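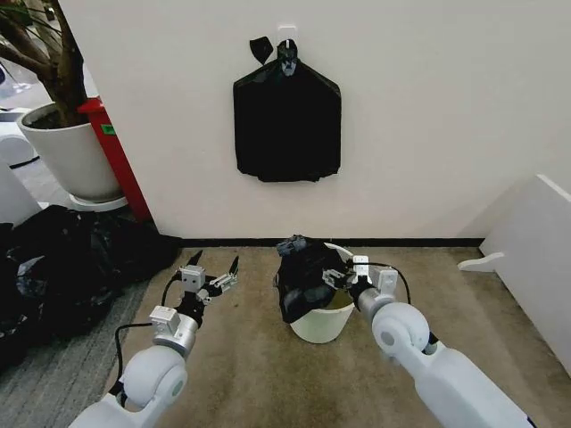

Arkis Facilities – Waste, Bags & Small Bins

About our department

Every company has a department that gets the tour last. At Arkis, that's us. Visitors see the front desk, then the showroom, then the long hallway with the framed certificates, and if there are a few minutes left before lunch somebody walks them down to Waste, Bags & Small Bins and says, "And these folks keep the place running." We have heard this sentence a lot. We still like it.

Arkis looks after offices, clinics, studios and a couple of very patient libraries. Other departments do the windows, the floors and the heating. Ours does what people throw away, from the moment it leaves their hand to the moment it leaves the building. That stretch is shorter than you'd think and has more opinions in it than any other part of the business.

How we got here

We began as a line on somebody else's budget. For a long time trash was handled by whoever was nearest to it, which worked about as well as it does in a shared apartment. Then Arkis took on the Pallulby building, with 214 rooms over two floors, nearly all of them small and every one of them with its own bin. After the first month there were enough complaints to fill a binder. The binder was handed to 2 people, along with a key to a supply closet, and those 2 people were the department. There are 19 of us now. The binder is still in use, mainly to hold the closet door open.

What we do all day

We line bins. We empty bins. We tie bags, carry bags and put new bags where the old bags were. Anyone who finds that simple is welcome to try it at six in the morning with a client's entire farewell party in one liner.

The bucket is our favorite piece of equipment. A small plastic bucket goes under a desk, beside a copier or into the corner of a room where no proper bin has ever fit. It can be rinsed in a sink. It weighs next to nothing. Clients often ask us for something with a pedal and a lid that closes slowly, and we will get it for them, and a few months later we're usually asked if we have any more of those buckets.

Then there are the hooks. A bag on the floor gets kicked, leaned on, parked over by a chair and, at one client's, adopted as a footrest. A bag hung on the wall stays out of the way until someone comes by for it. We use adhesive hooks for light loads only: paper, packaging, paper cups. Anything with liquid in it stays low, in a bucket, with the top knotted. We learned this at Pallulby and would like to thank the tenant for being so nice about the carpet.

A word on knots

New starters are often surprised that we have views on knots. We have many. The house knot leaves two ears sticking up, so there's something to grab and something to loop over a hook. The other school, popular with people who came to us from warehouse work, twists the neck and tucks it under itself. It looks tidy and has to be cut open with scissors every time. We have agreed to disagree, and the ears are in the training manual.

Black bags are for general waste. Clear ones are for recycling. We tried a third color once, a sort of apricot, for things people weren't sure about. It was by far the most popular bag we ever issued, and we had to stop.

Where we practice

Training happens in our own rooms, on the sort of walls and floors our clients have. White paint shows every scuff. Beige carpet remembers everything, ours in particular, and we've given up apologizing for it to the Floors department, who walk past more slowly than they need to.

A trainee's first week is mostly lining, folding the edge over the rim, knotting and hanging. There's no written test. There is a short talk about lifting, a slightly longer one about broken glass, and a very long one about coffee grounds.

Our projects

Skilska is our sorting program for larger offices. It gives each floor one collection point in place of a bin at every desk. People object for two weeks and then start meeting each other on the way there. One client tells us it has done more for morale than their away day, though they have asked us not to put that on a poster.

Hapeta is smaller and closer to our hearts. It's a liner-sizing chart, 357 entries long, matching the bins we've met to the bags that fit them. It started on the back of a delivery note after a run of liners that slid down inside the bin and sulked at the bottom. We give it to any client who wants it. So far most have wanted the first page.

What we're not so good at

We're slow with paperwork. We have never found a satisfactory way to deal with umbrellas. Our shelf labels were done by several people over several years and reflect that – if you need the medium liners, look under "regular (big)." And we can't get back what you threw out yesterday, however important it was, although we'll gladly tell you what time the truck left.

Working with us

We take on new people most springs, usually in April, when the offices clear out their cupboards and we find out what was in them. You don't need experience. You need decent shoes, an early alarm and some willingness to be told about knots.

Clients can reach us through the Arkis service desk. Ask for Waste, Bags & Small Bins by its full name, or you'll be put through to Windows. To visit, come in by the side entrance and follow the hallway past the certificates to the end. The door will be open. See binder.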